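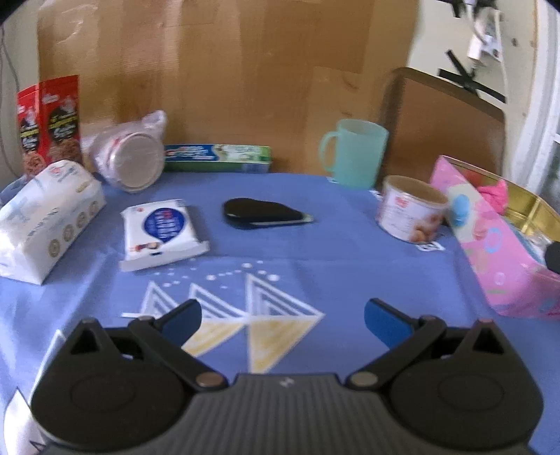
Issue 26, page 12

Tablecloths, and how I stopped ruining them

I own far too many tablecloths. My mother-in-law gave me a stack when we moved to Garkcombe, and then I kept finding more at rummage sales (I can't walk past one, it's a sickness!). Over the years I've shrunk them, bleached them, scorched them and once dyed two of them pink in the same load. So what follows is what I do now.

Wash a new colored cloth by itself the first time, in cold water, with half the soap you think it wants. Blues are the worst for bleeding in my machine, dark reds a close second. If the rinse water still looks tinted, run it again before it goes anywhere near your napkins.

Grease comes first, before any water touches it. I rub in a little plain dish soap with my thumb, leave it while I do the dishes, and then wash as usual. For candle wax, put the whole cloth in the freezer for an hour and flick the wax off with the back of a butter knife. Whatever is left comes up with a paper towel and a warm iron. Keep moving to a clean bit of towel or you'll just iron the wax back in, which I did on Thanksgiving with company in the next room.

Red wine: blot, don't scrub, then club soda, then blot some more. Salt has never done much for me, although my sister swears by it. Tomato sauce I scrape off with a spoon, rinse from the back with cold water, and hang in the sun if there is any. July sun is a wonderful thing for tomato.

Please check every stain before the dryer. The dryer sets it for good. I have a yellow cloth with a gravy mark shaped like Florida and it will be there when I'm gone.

Ironing. I used to iron them bone dry, and it took all evening and I hated it. Now I pull them off the line while they're still a bit damp, fold them in half lengthwise, and iron one side and then the other. Don't press the fold itself unless you like a line down the middle of your dinner. If the cloth dried out on you, sprinkle it, roll it up in a bath towel and go have coffee.

Chenxi Mao wrote in after the last issue to say she doesn't iron at all. She puts the cloth on the table damp the night before, smooths it out with her hands, and lets it dry right there. I tried it on the kitchen table and it works beautifully on cotton! I'd put a sheet of plastic underneath if your table is wood and you care about the finish.

Storage was my biggest headache. Folded in a drawer, mine all got creases like road maps. I roll them on cardboard tubes now, the long ones that gift wrap comes on, with a strip of old pillowcase around the tube first so the cardboard doesn't yellow the fabric. They stand up in the hall closet behind the vacuum. I pin a scrap of paper to each with the table size on it, so I'm not unrolling four of them to find the one that fits with the leaf in.

Next issue I'll get to napkins, and what to do with the ones that lost their set.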